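Two-arm sorting rig - student project notebook
Entry for February, second bench session after the rebuild

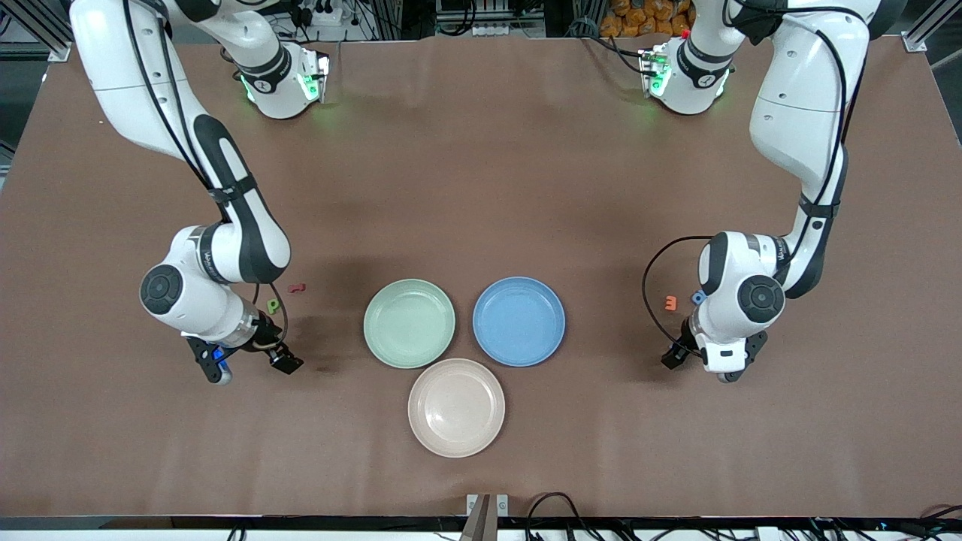 What we are trying to do

The task for the club demo is sorting small coloured blocks on to three plates, green, blue and pink, with the two arms sharing the table. The right arm is meant to take anything on its own side, the left arm the same, and either can drop on to any plate. The judging sheet for the Tastmont open day says the run has to be hands-off once it starts, with the blocks put down wherever the visitor likes inside the reach area. So no fixed pick positions. That was the part we got away with last term and can't this time.

Plates are pushed together in a triangle, green and blue side by side and pink in front of them, touching both. We had them in a row before. With the row, the outer two plates were comfortable but each arm had to stretch across to get to the far one, and the wrist came in at a poor angle. In the triangle all three are near the middle and both arms can get to all of them. The cost is that both arms now want the same bit of air, see below.

Setup as of this session

Arms powered from the rear strip, control box on the bench supply. Green status on both before starting. Write it down if you get anything else, last time somebody cleared a fault without noting the code and we spent an evening guessing.

Speed limit set to 20 per cent for all teaching and 6 per cent for the first run of anything new. Please put it back to 6 when you load a changed program. The last session finished with it at 20 and the next person started a new path at that speed. It was fine, but it shouldn't depend on luck.

Naming: "right arm" and "left arm" mean the robot's own right and left. If you look at the pictures from our table camera they come out the other way round, right arm on the left of the picture. The Stultasine scripts use the robot's own sides throughout. Two of us got this wrong in the config this week, so I have put a strip of tape on the monitor with the sides written on it.

Calibration

Redid the table calibration from scratch, as the old one was done before the arms were lifted off and refitted. Used the printed grid, 15 points, touching each with the gripper tip. Took most of the first hour.

The right arm settled well. The left arm had a clear error towards the back of the table which got smaller as you came forward. I thought at first it was a bent finger, but swapping the fingers over made no difference. The mounting bolts were the cause. One was only hand tight. Tightened the lot, repeated the touches on that side, and the error went down to the same as the other arm.

Action: mounting bolts go on the start-of-session list. I have added them between "cables" and "status lights".

Gripper settings

Parallel grippers on both arms, same fingers as before. The force setting that worked on the old foam cubes is too high for the new shapes. The L block gets pinched at one end and swings round as it lifts. The E block is worse. If the fingers close across the three prongs they slide, and if they close on the long back it holds well. So for the E we have to find the back first and turn the wrist to suit.

Tried a lower force and slower close. The L block then stayed put on most tries but did turn a little on lift. Good enough for dropping on a plate, not good enough if we ever want to place it facing a set way. We don't need that for Tastmont.

Closing delay is now 700 ms before lift. It was shorter, and the arm was starting up before the fingers had settled. It makes the run look a bit hesitant but I would keep it.

Drop height over the plates

The plates have a raised rim and are fairly smooth inside. From the old drop height the blocks bounced, and a few times went over the rim on to the next plate, which counts as a wrong sort on the judging sheet. Lowered the release point so the block is just inside the rim when the fingers open. No bounces after that.

The lower release does mean the open fingers come near the rim on the way out. Changed the exit so the gripper goes straight up first and only then moves sideways. Before this change it clipped the pink plate once and shoved all three along together, and every drop after it was off by the same amount. The program has no idea the plates have moved. It looks for blocks and takes the plates as fixed.

Options for that:
- mark the table so the plates can be put back by eye between runs
- stick the plates down with a removable pad
- look for the plates as well as the blocks at the start of each run

I would do the first now and the third if there is time. Pads leave marks on the table top and we have been asked not to.

Sharing the middle

Main trouble of the session. Both arms want to come in over the plates, and with the triangle there is very little room for two wrists at once. In the first version each arm simply waited for the other to finish its whole pick and place. Safe, but slow, and the visitor sees one arm parked for half of the run.

Second version splits it. Either arm can pick whenever it likes on its own side. Only the drop needs the middle, and the middle has a single token. An arm with a block in its gripper asks for the token, waits at a hold point outside the plates, goes in, drops, lifts and hands it back.

This worked for most of the runs. It locked up twice. Both times an arm had missed its pick, closed on nothing, and still asked for the token. It then decided it had no block, went back to pick again, and never handed the token over. The other arm sat at its hold point until we stopped the run.

Fix: check gripper width after closing. If the fingers have gone all the way shut there is no block, so no request. I also added a release in the recovery routine in case it gets there some other way. Ran it again with a deliberate miss by taking the block away by hand just before the approach, and it carried on properly. Only tested on the left arm so far. Needs the same on the right.

Hold points want looking at too. The right arm's one is a little close to the green plate. No contact, but I had my hand on the stop for it.

Colour reading

Red and orange are still being mixed up some of the time, mostly under the evening lights. The yellow-green block is read correctly but the numbers are close to those for the green plate, so if it is lying near that plate's edge it can be taken as part of the plate and left behind. Worth keeping in mind when somebody says the arm has "ignored" a block.

The shadow of the arm is part of this. When an arm is over the table while the camera takes its reading, anything under the shadow comes out darker and orange goes to red. Simple answer is to take the reading with both arms back at home. We did that for the last few runs and the red and orange mix-up stopped. It adds a pause at the start and another after each pair of picks. The alternative is a reading once only at the start, but then a block that gets nudged is lost. I have left it with the pauses.

Cables

The left wrist cable stands out from the arm in a wide loop. With the wrist turned for the E block the loop swings down and can touch things on the table. It needs another clip higher up, leaving enough slack for the full wrist turn. Do not pull it tight. The previous cable was replaced after being pulled tight.

The right arm cable is fine.

Things tried and dropped

Using one arm to hand a block to the other. Good to watch, but takes too long and the E block goes round in the fingers at the change. Dropped for Tastmont. If anyone wants to pick it up for the Blackburn event later on, the script is in the old folder with "handover" in the name. It has the old calibration in it, so do not run it as it is.

Picking with the wrist tilted well over. Better view for the camera, but the foot under the gripper gets to the table before the fingers do. Back to a steeper approach.

State at end of session

Calibration saved on both arms. Token version loaded, speed set back to 6. Old program kept next to it in case. Sirnton have the spare finger pads we ordered and will send them with the clips.

To do next time
- bolts, cables, status lights, then calibration check on a few of the grid points
- deliberate miss test on the right arm
- move right arm hold point away from the green plate
- clip for left wrist cable
- table marks for the three plates
- wrist turn for the E block when it lies with the prongs facing the arm, not tried yet
- full run with a visitor placing the blocks, somebody who has not seen the code

If the full run goes through cleanly we can start raising the speed in small steps. Log each step here with the number of wrong sorts, including the ones where you think you know why it happened.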